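How to Prepare Your Vacation Home for Its First Rental Season

Owners who place a property with Vamcombe Vacation Rentals for the first time are asked to complete the steps on this page before the calendar is opened to guests. Most owners finish in two to three weekends. Please read the whole page before you begin, as some steps depend on the permit issued in Step 1.

Step 1. Confirm that short stays are permitted

Rules differ by neighborhood. In Lasby, homes within the lake district may be rented for stays of three nights or longer. In Grondby, the minimum is seven nights from June through August and two nights during the rest of the year. Homes in gated communities are also subject to the rules of the homeowners association, which may be stricter than those of the town.

Request a rental permit from the town office and keep a copy of the approval letter. The permit number must appear in your listing. We cannot publish a home without it.

Step 2. Review your insurance

A standard homeowner's policy often excludes paying guests. Contact your insurer, state that the home will be rented for short periods, and ask for written confirmation of coverage. If you change insurers later, send us the new certificate before the old policy ends.

Step 3. Remove or lock away personal belongings

Guests should find closets, drawers and bathroom cabinets empty and clean. One closet may be kept as an owner's closet, provided that it has its own lock. Store the following there:
- family papers and photographs
- medicines
- jewelry and collectibles
- spare linens that are not part of the guest supply

Firearms may not be kept on the property at any time during the rental season.

Step 4. Prepare the kitchen

Supply plates, glasses and flatware for the full number of guests plus two. Provide at least two saucepans, one large frying pan, a cutting board, a can opener and a coffee maker. Check that each appliance works and leave its instructions in the house binder.

Countertops should be wiped down and kept as clear as possible before photography. Natural stone needs a mild, non-acidic cleaner; please note this in the binder so that guests and housekeeping staff use the correct product.
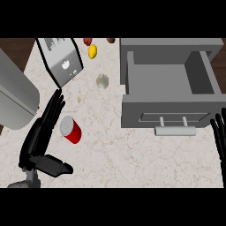
White marble countertop with tan and rust veining.

If your counters were sealed within the past year, tell your property coordinator the month in which the work was done. Trivets and a second cutting board are recommended for all stone surfaces.

Step 5. Set up entry and internet service

All homes in our program use a keypad lock. The code is changed after each departure by our office, and owners are given a separate code that does not change. Please do not leave keys under mats or in planters.

Post the network name and password inside the front door and again in the binder. A connection speed of at least 59 megabits per second is required for homes listed as suitable for remote work.

Step 6. Complete the safety check

Install a smoke alarm in every bedroom and hallway, and a carbon monoxide alarm on each floor. Place a fire extinguisher in the kitchen. Pools and hot tubs must have a locking cover or a fence with a self-closing gate. Our inspector will visit once you report that this step is complete – allow five business days.

Step 7. Set your rates and deposit

Your coordinator will send a rate sheet based on comparable homes. As a reference, a two-bedroom condominium at Srour Landing is listed at $890 per week in the low season. The refundable security deposit is $500 for all homes, regardless of size. A cleaning fee is charged to the guest and is not deducted from your income.

Owners may reserve up to 29 nights per year for their own use. Enter these dates before the calendar opens. Dates requested afterward are subject to existing bookings.

Step 8. Open the calendar

When the permit, the insurance certificate and the inspection report are on file, your coordinator will publish the listing. Check-in is at 4 p.m. and check-out is at 10 a.m. in all locations. In Grondby, weekly stays begin and end on Sunday during the summer months.

Changes to rates or house rules may be submitted through the owner portal and take effect on the next business day. Bookings already confirmed keep the terms under which they were made.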